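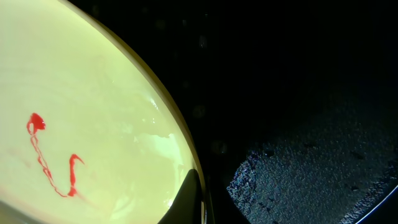

Informe de avance — proyecto Wornik, vajilla para comedores
A la atención de Tzu-hsuan Chiu
10 de agosto de 2022

Va rápido porque mañana cerramos el horno y no quiero dejar esto pendiente. Resumen del periodo desde mayo.

Producción. Previstas 500 piezas entre platos y cuencos bajos. Salidas del horno, 328. Aprobadas en primera revisión, 303. El resto, defectos de borde casi todo, alguna burbuja en el esmalte. Faltan por tanto las de la segunda tanda, que entran en cuanto Kaston entregue la arcilla (retraso de ellos, ya reclamado por escrito).

Color. Nos quedamos con el verde amarillento claro, borde oliva más oscuro. El comedor de Coman lo prefirió al blanco, dicen que la comida se distingue mejor y que el borde ayuda a los mayores con poca vista. El brillo sigue siendo un tema: con la luz encima hace un reflejo blanco cerca del borde que a algunos les molesta. Probamos un esmalte satinado, resultado regular, se raya con el cuchillo. Seguimos buscando.

Pruebas de manchas. En marcha. Salsa roja, aceite, remolacha, café. Se pone la salsa en hilo fino, se deja y se lava a mano y a máquina, por separado. Con el rojo todavia no doy conclusiones, faltan los ciclos largos. Remolacha bien. Café bien salvo en dos piezas de la primera hornada, esmalte demasiado fino seguramente.

Forma. La curva interior se queda como está. En Coman pedían algo más de fondo para las sopas — no da tiempo en esta fase, lo anoto para la siguiente.

Gasto. Dentro de lo previsto menos el transporte, que se nos fue 200 euros por encima por el segundo viaje a Soltimeck. Factura adjunta. Propongo cubrirlo con lo que sobró de embalaje, si le parece bien.

Pendiente:
Arcilla de Kaston
Segunda tanda completa
Ciclos largos de lavado, con tabla de resultadso
Respuesta de Soltimeck sobre el almacen
Su visto bueno para el cambio de partida

Lo del visto bueno me urge, sin eso no puedo pagar el transporte. Las tablas de lavado se las mando aparte cuando estén.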